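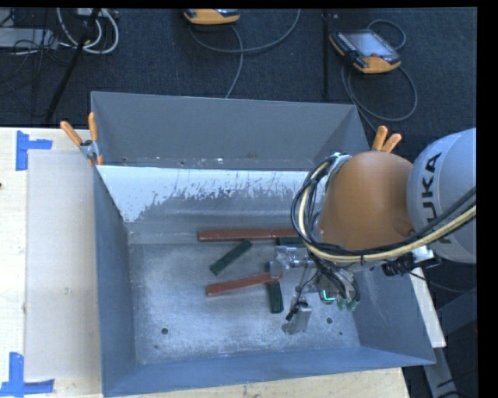

The KUKA over the gray bin, with the red-brown and green bars.

I spent most of this week comparing two sets of fingers for bin picking, and I want to write down the results before I forget which run was which.

The job is simple to describe. Bars go in a metal bin in no special order, and the arm has to take them out one at a time and put them down flat. We use two colors so the camera results are easier to check by eye. The color makes no difference to the grip.

The first set of fingers came from Ronness. They are narrow, with a plain flat face, and they were on the shelf already. The second set is from Holtum, a bit wider, with a shallow groove cut down the middle. Ilham Govindasamy did the mounting for both and kept the tool offset file straight, which saved me a morning.

I ran 100 picks with each set, same speed, same approach height, same closing force. The Ronness fingers got 93. The Holtum fingers did worse, and most of the misses were of one kind: two bars lying close to each other, or one resting across another. The wider finger needs more room to get down beside the bar, and when it doesn't have it, it touches the neighbor and the arm stops on a force limit. Then you walk over, clear the fault on the pendant, and start again.

Where the Holtum set did better was on bars that were lying tilted. The groove seems to pull the bar straight as the jaws close. With the flat fingers I had 4 picks where the bar swung in the grip, and I counted those as good only if it still went down in the right place.

The walls are a separate problem. They slope, so a bar close to one needs the gripper to come in at an angle, and the cable bundle on the arm limits how far I can turn the wrist. I cut the wrist speed to 50 percent for those picks and stopped worrying about cycle time. Izzati Santoso thinks the hose should be routed higher up the arm. She is probably right, but that means taking the bracket off and I didn't want to change two things at once.

Also, clamp your bin. I lost a set of runs early on to a bin that had moved a little - not enough to notice, enough to matter.

For now the Ronness fingers stay on. I've asked Pasaribu to quote for a narrow pair with the same kind of groove, and if they arrive in December I'll repeat the whole test with those.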